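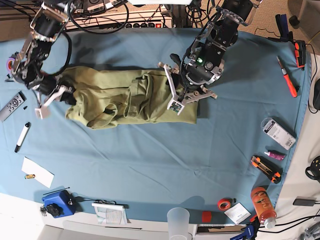 Two robot arms at work on an olive green garment.

I put off my bookkeeping the way other people put off the dentist. By last December I had two grocery bags of receipts, a shared login I couldn't remember and an accountant, Oranuch Paisan, who had stopped adding smiley faces to her emails.

So I tried Bruleo, mostly because she begged me to. You snap a receipt with your phone, it reads the date and the total, and it drops everything into a folder your accountant can open. Setup took me 14 minutes (I'd poured a coffee and everything, expecting an afternoon!).

Does it get things wrong? Oh, sure. It filed a parking ticket under office supplies, and it read a faded lunch bill as $1,245, which would have been quite a sandwich. You do have to look over what it pulls in, and I'd set aside a little time on Fridays for that – I skipped it for a month and paid for it with a whole evening on the couch, squinting at gas receipts.

My friend Abundio Ochoa swears by Mumix, which does invoices too and costs more. I send five invoices a month, so I can't see the point for me, but if you bill a lot of clients, try it first. Oranuch is happy with either one, as long as she never sees another grocery bag.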